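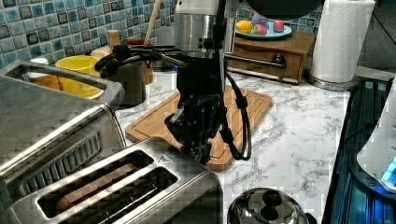
Bamboo chopping board has cupped, can it be flattened?

Posted by Feven Tilahun, 2018-01-07

The board is a Tanguy, 16 mm thick, bought last March. It is laminated bamboo, no feet, with a juice groove. It now rocks when I put weight on a corner. With a straight edge laid across the strips I can slide a 3 mm drill bit under the middle. Along the length it is still true.

Washing has always been by hand, then flat on the worktop to dry. It has been oiled twice, top face only. The oil was food-grade mineral oil sold under the Boterley name.

I would like to know whether the bend can be taken out without a planer, and whether the thickness matters. There is a thicker one in the Brendico range but it costs more than I want to spend if it will do the same thing.

Zinash Negussie

Cupping across the width with no bend along the length means one face is holding more moisture than the other. Bamboo moves very little along the fibre and noticeably across it. A board dried flat loses water from the top and keeps it underneath, so the lower face stays swollen and the upper face shrinks. Oiling one side makes the difference larger. 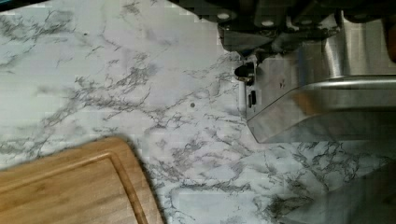

It is usually reversible if the glue lines are sound. Check those first by flexing the board gently and looking along each joint in a strong side light. If a joint opens, stop there and replace the board, as food will get into the gap and you will not get it out again. If the joints are closed:

1. Find the hollow face. Put the straight edge across both sides and mark the hollow one with a pencil.

2. Wipe the hollow face with a damp cloth. Damp only - if water stands on the surface you have used too much. Leave the other face dry.

3. Lay the board hollow side down on a damp tea towel, on a flat surface that will not mind the wet. Put weight on the crown. A large pan filled with water is enough.

4. Check after 6 hours. Stop when the board is flat or very slightly past flat, as it will come back a little.

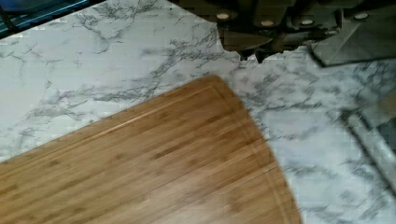

5. Stand it on its long edge with air on both sides for three days. Do not put it near a radiator or in the oven.

6. Oil both faces and all four edges, same quantity each side. Leave overnight and wipe off what has not gone in. The end grain takes the most, so go over the ends again.

On thickness: a thicker board resists more but will still cup if it is dried flat. I would not buy the Brendico for that alone. Your drill bit measurement is within what I have managed to pull back, on a board of similar width.

Mulugeta Tufa

Just turn it over and use the other side. Mine went flat by itself.

Thaddäus Zaugg

Agree with Zinash on the cause. Two additions.

If the board comes back to within half a millimetre, the rest can be sanded. Use 100 grit on a block, working along the strips, then something finer. Sanding raises fuzz on bamboo, so wipe it with a damp cloth, let it dry and sand once more before you oil.

Turning it over, as Mulugeta suggests, does work on a mild cup, but with a hollow that deep the board will rock on its middle instead of its corners, and that is worse under a knife. A piece of rubber shelf liner under it will hold it still in the meantime. I use the Sonero one, cut slightly smaller than the board. Lift it after use or it will trap water and you are back where you started.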